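Does a robot need fingers?

If you asked a robot to tidy your bedroom, it would have one or two questions for you. How heavy is the sock? Which way up is the mug? And what, exactly, am I supposed to be holding these things with?

That last one keeps grown-ups busy for years. The part on the end of a robot arm is called the end effector, a grand name for "whatever we have bolted on today". At the Skurnel workshop, Jade Mottram and Birger Westerberg try out different ones and argue about them over biscuits.

Three ways to move a block

The gripper has two fingers that squeeze. It can lift things, turn them over and drop them on the floor, much like you.

The suction cup works like a very serious drinking straw. It loves flat, smooth tops and sulks at anything bumpy.

The pusher is a stick. Jade would like it known that it is a very good stick. It can't pick up a thing, but it can nudge, slide and shove, and it has no moving parts to jam at teatime.

To compare them fairly, you give each one the same job. One favourite is to sort a little huddle of blocks: a green star, a green cylinder, a blue cube and a blue triangular prism. The board stays the same and so does the arm. Only the tool changes. 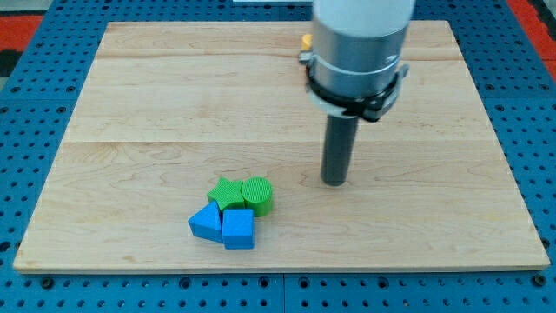

Why is pushing so tricky?

Try it yourself. Put a rubber on the table and push it with the end of a pencil. Push in the middle and it goes more or less straight. Push near a corner and it spins round as if it has remembered something in the kitchen.

Now put four rubbers in a bunch and move just one. The others come too, the nosy things. A robot has to work out where to touch, which way to go and when to stop, then look again and see what went wrong.

So which one won?

Birger kept score. Each tool had 12 turns, and the stick managed the job in two of them. He wrote "2" on the whiteboard rather large. Jade says the stick was having an off day and wants a rematch, with the blocks spread further apart. Birger has agreed, as long as she brings the biscuits.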